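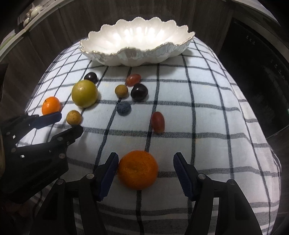
A visitor wrote on a comment card after the open day that a child of four can put fruit in a bowl, and asked why public money should be spent teaching a machine to do the same. The card was unsigned. It was also the most useful one received, and it deserves a fuller reply than the short note of thanks sent to everyone who filled one in.

The open day took place at the Thaweesak Building in Amlow on October 5, 2025. Wirkico, which leads the Omon project on household handling, opened 2 of its work areas to the public and received 400 visitors, well above what the building was prepared for. Most came to see machines work quickly. What they were shown was a table with a striped cloth, a white scalloped bowl, a mandarin and a number of smaller fruits, grapes and a blueberry among them, and a pair of grippers that approached each piece with great care.

The comment is correct about the child. It should be added that the child has had four years of uninterrupted practice with a pair of hands and the patience of an entire household. A grape and a mandarin call for different openings of the jaws, different approaches and a different amount of force. A small round fruit can roll as soon as it is touched. A person adjusts to all this without noticing, and for that reason it is easy to regard the task as trivial and any difficulty with it as failure.

In the opinion of this writer, the choice of such a plain task was the best decision the organizers made. Public demonstrations of robots have too often been built around tricks: a dance, a handshake, a drink poured for an official guest. These tell the audience very little about what a machine could do in a kitchen, a care home or a school cafeteria. Fruit on a tablecloth tells them a good deal. Visitors know how much pressure a grape will bear, and they can judge for themselves whether the machine is treating it properly. Few members of the public are in a position to judge a dance.

The question of money is harder, and the open day did not answer it. The display boards at the entrance gave the length of the program, 32 months, and the names of the partners. They did not give the cost, and they did not say which services in Amlow are expected to benefit or when. Staff at the tables were courteous and well informed on technical matters but had evidently not been asked to prepare for questions of this kind. An institution that invites taxpayers into its building should expect to be asked what they are paying for. A single printed page would have been enough.

There were also practical shortcomings. Groups of 16 were admitted at a time, and those at the back saw mainly the coats of those in front. The spoken commentary could not be heard beyond the second row. Waiting times reached roughly an hour in the early afternoon – too long for families with small children, several of whom left before their turn. A second session in the evening, or simply a raised platform, should be considered before the next open day, which is planned for April.

None of this changes the view that the event should be repeated, and repeated with the same table. Work of this kind moves forward in small steps, and there is value in letting the public see a step at its true size. The visitor who wrote the card is invited to return in April and put the question again, in person, to the project's management. By then a figure should be available at the door.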